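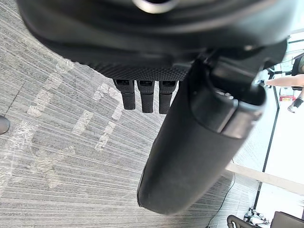 Flellach: wrist-camera recordings of household and office chores

Can a robot arm tidy up after people yet? We keep asking, and Flellach is our attempt to answer with recordings you can check yourself. The answer so far is "some of it," and we find that pretty exciting!

What you get

34 chores, from picking things up off the floor to folding towels and sorting screws into bins. Every episode comes with wrist video, arm joint positions, gripper opening and a plain text note from the operator (read these, they're often the best part).

How the machines are doing

Our baseline policy, Favton, finishes 21 of the chores in more than half its tries. Picking up socks went far better than we hoped. Cables are still miserable, and so is anything thin lying flat on carpet. Towels are somewhere in between: the first fold is usually fine, the second one wanders.

A try counts as finished only if no one touches the arm and the job is done within 90 seconds. Yes, a person would be quicker at nearly all of it.

Known issues

Parts of the gripper block the view in many episodes. Glare from windows washes out some of the daytime video. Joint logs from the Monti sessions lag the video by 4 frames; a fix is planned for April.

License and contact

Free for research use. Maintained at Zostance by Rosalba Longo (recordings) and Tiziana Rinaldi (baseline). Send us your failures too, we love those.

Last updated 10/01/2020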